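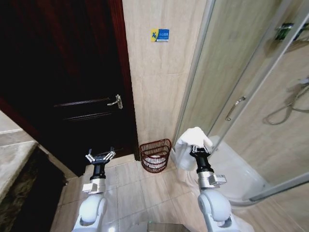 Wednesday, 14:20. Towel and linen notes for the small bathroom, Gedetti trial, continued from June sheet. Bath mats moved to a separate entry. White towels only in this round, weighed dry on the bench before going upstairs. Towel 13 came out at 341 g, inside tolerance. Bunched towels keep a corner hanging loose, and at the height of the shower tray that corner is the part most likely to touch the floor tile. Any towel that touches goes to the wash pile and is logged as soiled, even if it looks clean.

Wastebasket stays in the corner between the door frame and the shower. Weave is open, so the white liner shows through; Müzeyyen Tekin wants to try the Nakar liners in dark red to match. No objection, low priority.

Wash settings: 40 C, no softener. Softener batch from Overgaard lost absorbency after 5 cycles, see drop test table. Bonatport detergent is fine so far, slight stiffness at the hems.

To do:
Reweigh 13 after next wash.
Check hem shrinkage, long side only.
Ask M.T. whether hand towels get their own numbers or share the bath towel series.
Order liners once the rim of the basket has been measured.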